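Workroom inspection, Arnelari building, ground floor
Quarterly checklist with comments, December
Inspected by: Revathi Varma
Accompanied by: Bujar Kadrić
Copies to: Anitha Sundaram, Uthai Chuensuk

Marks used: OK = no action. C = comment, see text. A = action needed, with name. N/A = not applicable.

1. Access and floor

1.1 Main door opens fully, closer works: OK
1.2 Side door to the yard unlocked from inside during working hours: OK
1.3 Walkway between benches clear: C
Two empty cartons were standing next to the recycling bin on arrival. Bujar flattened them during the visit. The same comment was made in the last two reports, so please put cartons straight in the yard container.
1.4 Floor dry, no loose mats: A (Bujar)
The rubber mat inside the side door has curled at one corner. Tape will not hold it, we tried that in the spring. Replace it.
1.5 Floor marking tape readable: C
Worn through near the sink. Can wait until next quarter.

2. Fire and exits

2.1 Exit signs lit: OK
2.2 Extinguishers in place, seals intact, tags in date: OK
The one by the stockroom has been moved back to its hook.
2.3 Call point test: OK
Tested Tuesday before opening. Uthai reset the panel.
2.4 Nothing stored in front of the electrical cabinet: A (Uthai)
Trulteck delivery, one pallet, reference 2995, was parked right against the doors. It was moved the same morning, but there is still no marked place for deliveries. Mark one.

3. Electrical

3.1 Extension cords in good condition: C
One cord with a cracked plug taken out of use and cut. No others found.
3.2 No cords daisy-chained: OK
3.3 Portable equipment tags in date: A (Anitha)
Item 624, the label printer, is out of date. The rest were checked against the list. Do not use the printer until it has been tested.
3.4 Bench sockets secure: OK

4. Benches and work surfaces

4.1 Bench stable, does not rock when leaned on: OK
4.2 Wood surface free of splinters, deep cuts and raised edges: OK
Checked by hand along every edge. The oil treatment is due again in the spring.
4.3 Frame bolts tight: C
Two were a quarter turn loose on the bench by the window. Tightened on the spot with the key from the drawer. Add this bench to the monthly round.
4.4 Surface kept clear apart from the items in use: OK
A big improvement on the last visit. The butcher-block bench is a good example of how the others should look, with small parts in open bins, the yellow pieces together in their shallow teal tray, and the perforated stand set toward the back with nothing stuffed underneath it.
4.5 Small parts kept in containers, not loose on the wood: C
The dark rings are in the translucent bin near the front. Keep the fill level below the rim so that nothing rolls off when a bin is slid across.
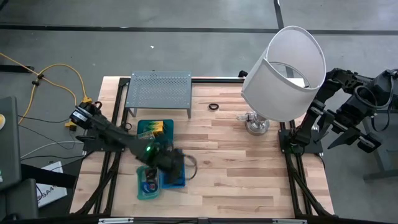

4.6 Containers free of cracks and sharp rims: C
One bin from the shelf under the window had a split corner and was thrown out. Spares are in the stockroom, second shelf, in the Pfeiffer carton.
4.7 Bins and trays labeled: A (Anitha)
Labels were agreed at the last review and have still not been done. Handwritten is fine. Contents and bench number are enough.
4.8 Metal stands free of burrs, feet level: OK
Run a cloth along the underside when cleaning. If it snags, report it.

5. Storage

5.1 Shelves fixed to the wall: OK
5.2 Load limits posted and followed: C
The limit on the long shelf is 400 lb per bay. The sign is there but hidden behind the calendar. Move the calendar.
5.3 Heavy items below shoulder height: OK
5.4 Step stool in good condition: OK
5.5 Cleaning products in the closed cabinet, original bottles: A (Bujar)
One spray bottle without a label. Contents unknown to everyone asked. Dispose of it properly and do not pour it down the sink.

6. First aid and washing

6.1 First aid box complete: C
Short on medium adhesive bandages and one burn dressing. Ilari Salminen has put them on the Tultham order.
6.2 Eyewash bottles in date: OK
6.3 Soap and paper towels at sink: OK
6.4 Emergency numbers posted: C
The old site number is still on the sheet. Extension 13 is the right one. Corrected in pen, new printout needed.

7. Open from last time

Side door lock: closed.
Light over the sink: closed, new fitting installed.
Bin and tray labels: still open, see 4.7.
Delivery area: still open, see 2.4.

Actions marked A are to be done before the January walk-through. Report each one to Revathi when finished, with the item number.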